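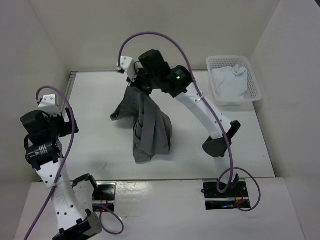

클레스틱(Clestik) 대시보드 석 달 사용 후기

작성일 2021년 7월 24일

안녕하세요, 오랜만에 긴 글을 올려 봅니다. 지난번에 보고서 자동화 이야기를 잠깐 꺼냈더니 도대체 무슨 프로그램을 쓰느냐고 물어보시는 분들이 계셔서, 언젠가 한번 제대로 써야지 써야지 하다가 이제야 앉았네요. 커피 한 잔 옆에 두고 천천히 읽어 주시면 좋겠습니다.

저는 플렉콤(Plekcombe)이라는 작은 도매 회사에서 매출과 재고 숫자를 들여다보는 일을 합니다. 거창하게 데이터 분석가라고 하기에는 좀 쑥스럽고, 월요병보다 월말 마감을 더 무서워하는 사람이라고 하면 딱 맞을 것 같아요. 클레스틱을 쓰기 전에는 주문 자료는 주문 시스템에서, 반품은 따로, 창고 수량은 또 따로 내려받아서 스프레드시트 하나에 붙여 넣었습니다. 그 파일에 시트가 30개였어요. 어느 시트가 어느 시트를 참조하는지는 전임자인 마레이커 더 흐라프(Marijke De Graaf) 씨만 알고 계셨고, 저는 수식이 깨질 때마다 죄송하다고 메일을 드리곤 했습니다(매번 친절하게 답해 주셔서 지금도 감사한 마음입니다).

그러다가 야버르(Jaber)에서 만든 클레스틱을 써 보게 됐습니다. 설치라고 할 것도 없이 브라우저로 접속하면 되고, 첫 화면에서 데이터 원본을 고르게 되어 있어요. 주문 시스템 연결은 계정만 넣으니 금방 끝났는데, 창고 쪽은 열 이름이 제각각이라 꽤 애를 먹었습니다. 같은 품목 코드를 한쪽에서는 숫자로, 다른 쪽에서는 문자로 저장하고 있었거든요. 이걸 맞추느라 오후를 통째로 썼습니다. 앞자리에 0이 붙은 코드가 있는 회사라면 꼭 연결 전에 형식부터 통일해 두세요!

제일 마음에 드는 건 화면을 넘나드는 필터입니다. 거래처 하나를 누르면 옆에 있는 매출 추이, 반품률, 재고 회전이 다 같이 그 거래처 기준으로 바뀌어요. 회의 중에 "그럼 이 거래처만 보면 어때요?" 하는 질문이 나오면 예전에는 다음 회의까지 숙제로 가져갔는데, 지금은 그 자리에서 눌러 보여 드립니다. 영업 담당이신 뤼번 판 데이크(Ruben Van Dijk) 씨는 숫자 화면을 그렇게 싫어하시더니 요즘은 본인 화면을 따로 만들어 달라고 하셔서 제가 속으로 조금 뿌듯했답니다.

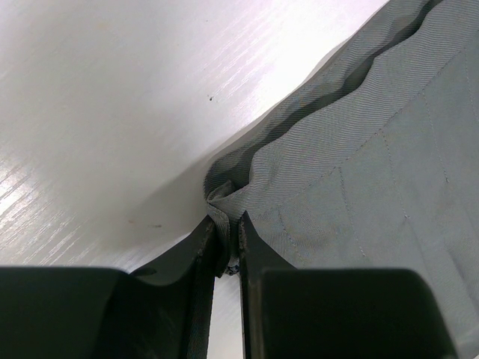
속도 이야기도 해야겠네요. 저희가 등록한 품목이 1770개인데, 이 정도에서는 표를 펼치고 접는 데 답답함을 느낀 적이 없습니다. 다만 한 화면에 차트를 욕심내서 잔뜩 올리면 처음 열 때 눈에 띄게 느려져요. 저는 처음에 신이 나서 온갖 차트를 다 올렸다가 결국 매출용, 재고용, 반품용 이렇게 화면을 나눴고, 나누고 나니 보는 분들도 훨씬 편하다고 하셨습니다.

아쉬운 점도 적어야 공평하겠지요. 우선 계산 필드를 만드는 창이 너무 좁습니다. 수식이 조금만 길어져도 앞부분이 안 보여서, 저는 메모장에 써 놓고 붙여 넣어요. 그리고 예약 메일로 나가는 PDF는 화면에서 보던 것과 줄 간격이 달라서 표 마지막 줄이 다음 장으로 넘어가는 일이 잦습니다. 여백을 줄이면 나아지긴 하는데 매번 신경 쓰이더라고요. 한글 도움말은 메뉴 설명까지는 괜찮지만 권한 설정 부분은 번역이 어색해서 영어판을 같이 띄워 놓고 읽었습니다.

권한은 정말 처음에 잘 잡으셔야 합니다. 저는 대충 모두에게 편집 권한을 드렸다가, 누군가 기간 필터를 작년으로 바꿔 저장해 놓은 걸 모르고 한나절 동안 매출이 왜 이럴까 고민했습니다. 지금은 보기 권한만 드리고, 따로 만져 보고 싶은 분께는 복사본을 드려요. 변경 이력이 남기는 하는데 메뉴가 설정 안쪽 깊숙이 들어가 있어서 찾기가 쉽지 않습니다.

고객 지원은 메일로만 이용해 봤습니다. 티네커 판 아커르(Tineke Van Acker)라는 담당자분이 답을 주셨는데, 제 두서없는 질문을 하나하나 번호까지 매겨서 풀어 주셨어요. 답이 하루 넘게 걸린 적도 있긴 했지만 내용이 알차서 별로 불만은 없습니다.

요금은 사용자 수에 따라 달라지니 직접 견적을 받아 보시는 게 좋겠고요, 저희는 보기 전용 계정이 많아서 생각보다 부담이 덜했습니다. 거래처가 거의 200곳쯤 되고 자료가 여기저기 흩어져 있는 회사라면 한번 시험 삼아 써 보실 만해요. 반대로 주문 자료 하나만 보시는 분이라면 지금 쓰시는 스프레드시트로도 충분할 것 같습니다.

8월에는 예측 기능을 켜 볼 생각입니다. 성수기 재고를 얼마나 맞히는지 저도 궁금해서, 써 보고 나서 따로 글을 올릴게요. 권한 설정이나 품목 코드 맞추는 방법이 궁금하신 분은 댓글 남겨 주세요. 마감 주간만 아니면 그날그날 답해 드리겠습니다.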